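25/04/2026

Right, jumper thread. A few of you asked how the winter jumper is going and my replies were getting so long that I'm putting it all in one spot.

For anyone new, I'm knitting the Drerley, the big boxy one with the textured yoke that everyone in my feed seemed to cast on at once. I held out for ages and then caved after seeing one in the wild at the bakery in Kullulura. I may have followed that poor woman past the bread shelves to get a look at the back of her neck.

Yarn is Drustent wool, the undyed grey. It's a bit sheepy and a bit scratchy in the ball and I love it. It comes up so much softer after a soak, so please don't judge it by squeezing it in the shop like I did the first time and walked out with nothing!

The pattern says you need over 1,550 metres for my size, so I bought what it said plus a spare ball because I've played yarn chicken before and I am not emotionally built for it.

Got it all from Trình, the little wool shop up the hill near the library (mind the step, it gets me every single time). They let me swap a ball that was from a different dye lot even though I'd already lost the band. Wait, undyed wool has lots too? Apparently so. Different fleeces, different greys. Check your bands, friends.

The body is 186 stitches in the round and I cast on, no joke, the better part of an evening's telly. Counted, recounted, put a marker in, got a phone call from Mum, counted again. Then joined it twisted. Of course I did.

If you've never joined a round twisted, it's a very special feeling. You get four or five rounds in, you spread it out on your knee feeling quite smug, and you're making a Möbius scarf for a horse. Ripped the lot out and had a biscuit.

Second go was fine. What helped was knitting the first two rows flat and then joining, because there's enough fabric to see which way is up. You sew the tiny gap closed with the tail later and it vanishes. Wish I'd been doing that for years.

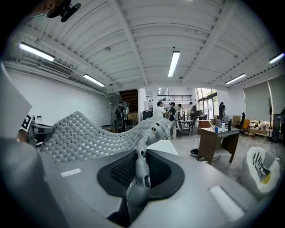
My whole obsession at the moment is purl bumps, because the Drerley yoke is mostly reverse stocking stitch and it can look gorgeous or it can look like the inside of a sock. Mine was giving sock. What I'm chasing is rows that sit up properly, like the small rounded bumps on that long grey pad, the way they catch the light from overhead. So I went down a needle size for the yoke only, and the bumps went from flat and mushy to lovely plump little things. My swatch is now on the fridge, that's how pleased I am.

While I'm on swatches. I know. I KNOW. I used to skip them too and I own a cardigan that fits a fridge. Knit the swatch, wash the swatch, dry it flat, then measure it. My gauge moved a lot after washing with this wool and I'd have ended up with a very roomy jumper indeed.

Also if you're knitting something in the round, swatch in the round. My purls are looser than my knits (so are most people's, I reckon), so a flat swatch told me one thing and the actual body told me another.

Lots of you have opinions about the sleeves. I've read them all! I'm going with top-down sleeves picked up from the armhole, mainly so I can try it on in the bathroom mirror and decide how long I like them. I have short arms and every jumper I've ever bought eats my hands.

For picking up, I do 3 stitches for every four rows along the edge and fudge it at the underarm, where there's always a hole that looks like a mouse got in. Pick up an extra one either side of the hole, knit them together on the next round, and most of it closes. The rest I darn shut and don't mention.

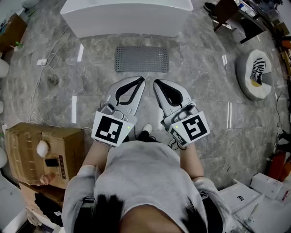 Can you still knit this one if you've never done a jumper before? I'd say go for it, as long as you can knit, purl, increase and read your stitches well enough to spot a mistake a row or so down. The shaping is all spelled out round by round and the body is very plain, so you get plenty of practice before the yoke starts asking things of you.

What I'd skip as a first-timer is doing it in black or navy. You'll be squinting at purls under a lamp at night and crying. Pick a mid colour, something pale if you're brave about spilling tea.

Someone asked about the neckline rolling. Mine did as well, on the last jumper, and it was because I bound off too tightly and then tried to fix it with steam and stubbornness. This time I'm doing the folded neckband – double the depth, folded to the inside and stitched down loosely, live stitch by live stitch. Slow as anything but it sits so nicely and it pops over your head without taking your ears with it.

Tip I picked up from the Trình noticeboard, written on the back of a receipt: run a lifeline through the last plain round before the yoke starts. Smooth cotton, contrasting colour, straight through every live stitch and leave it there. I've needed mine once already. Ripped back a whole evening's work and it stopped dead at the line like a little fence.

Current state of play: body done to the armholes, front and back split, yoke a few rounds from finished on the front and not started on the back. One sleeve's worth of yarn wound into a cake and sitting in the fruit bowl.

I'd like it finished by June, when it gets properly cold here and the mornings at the bus stop stop being funny. That gives me sleeves, neckband, a good long soak and a few days flat on the spare bed with a towel under it and the cat locked out. She has plans for it, I can tell.

If yours is also on the needles, chuck a photo in the replies! Especially keen to see anyone who's done it in a colour, and anyone who made the body shorter. I'm wavering on cropped and the hem isn't bound off all that firmly, if you get me.

Oh, and for whoever asked about the stitch markers – they're just loops of leftover sock yarn tied in a knot. The nice ones all went down the back of the couch.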